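4. Recording Demonstrations for the Sandwich Task

This section covers table set-up, gripper checks and recording for the sandwich task used in the Husetti method. Read section 3 (Tool Assembly) first. The training side is covered in section 6.

The method learns a policy from demonstrations made by hand with the gripper tool. No robot arm is needed until evaluation. The policy sees only what the wrist camera sees, so most of the steps below deal with keeping that view consistent from one session to the next while letting the food layout change.

4.1 What one session produces

A full session is 200 demonstrations by one operator. In our tests, policies trained on fewer than that could pick up the bread but often missed the edge of the lettuce. The released Talukder set has 385 demonstrations after filtering and was recorded by two operators, Tahsin Biswas and Qusai Abu Hammour.

Note: Do not mix demonstrations from before and after a change of finger covers. The ridged surface affects how the lettuce slides, and the model cannot tell the two apart from the image.

4.2 Setting up the table

1. Hang the dark gray fabric behind the table and around the right side. Soft folds are fine. Do not pull it tight, as it will work loose during a long session.

2. Place the appliances and fixed items along the back of the table. These stay where they are for the whole session.

3. Set out the plates. Use a separate plate for each kind of food. The lettuce goes nearest the operator, with the bread and the meat farther back on either side.

4. Check that every plate can be reached without the operator's wrist turning past the limit set in section 3.5.

5. Put on the operator gloves and load the food. Replace lettuce leaves when they go limp. A limp leaf folds between the fingers in a way that a fresh one does not, and those episodes will be filtered out later anyway.

6. Bring the tool to the start pose over the front edge of the table and look at the live view. Both square markers must be fully visible, one on each gripper body, and the lettuce plate should fall between the two fingers. The bread and meat plates should both be in view behind it.

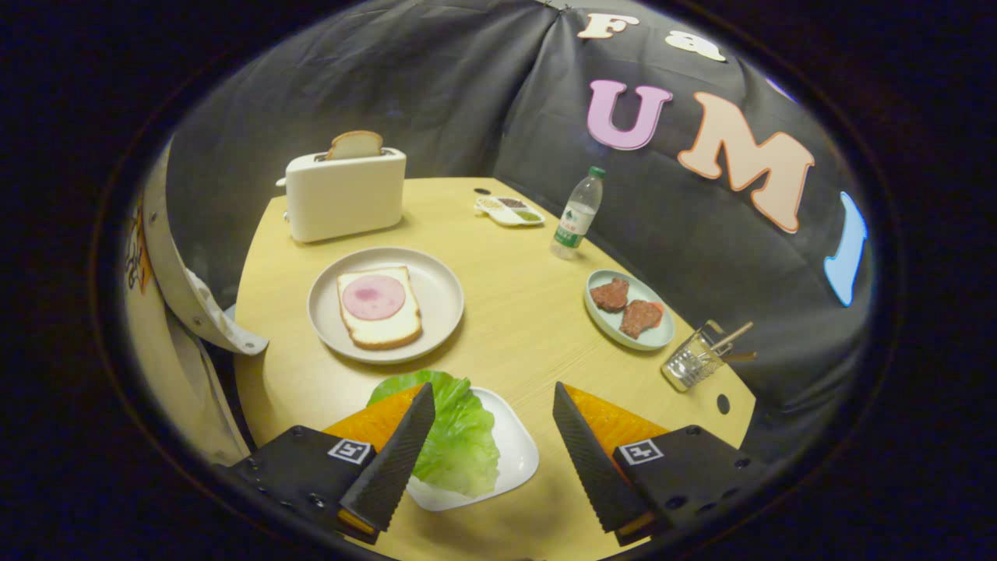

7. If either marker is clipped or has glare on it, correct this before going on. Finger width is computed from the distance between the markers, and a missing marker leaves a gap in the action data.

8. Save the view as the session reference. The Widero recorder will show it as a faint overlay when you start each new episode.

Caution: The toaster gets hot. Unplug it before recording and let it cool. The finger covers will soften if they rest against a hot surface.

4.3 Recording an episode

1. Hold the tool at the start pose and press the record button once. Wait for the tone.

2. Pick up the lettuce by its ruffled edge. Close the fingers slowly and stop when the leaf lifts.

3. Carry the leaf to the bread plate and lower it onto the slice. Open the fingers fully before moving away.

4. Pick up one piece of meat and place it on top.

5. Return to the start pose and press the record button again.

Move at a steady pace. Episodes with long pauses train a policy that also pauses, and it may not start again. If you drop something, finish the episode and mark it with the recovery flag. Recovery episodes are useful, but the training script limits them to 5 in every batch file.

Between episodes, move the three food plates a short distance and turn them a little. Leave the items at the back alone.

4.4 What to vary and what to hold fixed

We compared four recording plans on the same arm. Changing the plate positions helped the most. Changing the items at the back gave no clear gain and made the localization step fail more often. The mapping software uses high-contrast shapes on and behind the table to recover the path of the tool, and it does better when those shapes stay put. Foam letters pinned to the fabric work well for this – plain fabric with nothing on it gave us broken tracks in the first round of tests.

Hold fixed: fabric, letters, lighting, back-row items, start pose.
Vary: plate positions, plate rotation, the shape and size of the lettuce leaf, which piece of meat is picked first.

Note: The wide lens bends straight lines near the rim of the view. This is expected. Do not crop or straighten the video before upload. The calibration file from section 3 is made for the raw circular view.

4.5 Checking the session

1. Copy the episodes to the Grellalura workstation and run the session check.

2. Open the track report. Any episode marked LOST has no usable tool path and must be recorded again.

3. Look through the finger width plots. A flat line means the markers were not read.

4. Play back 4 episodes chosen by the script and compare the first image of each with the session reference.

5. Sign the session sheet with your initials and the finger cover number.

If more than one tenth of the episodes are marked LOST, do not re-record them one by one. Go back to step 6 of section 4.2, save a new reference and start the session over.

Section last revised Jan 28, 2022. The dough and spreading tasks will be added in the February release.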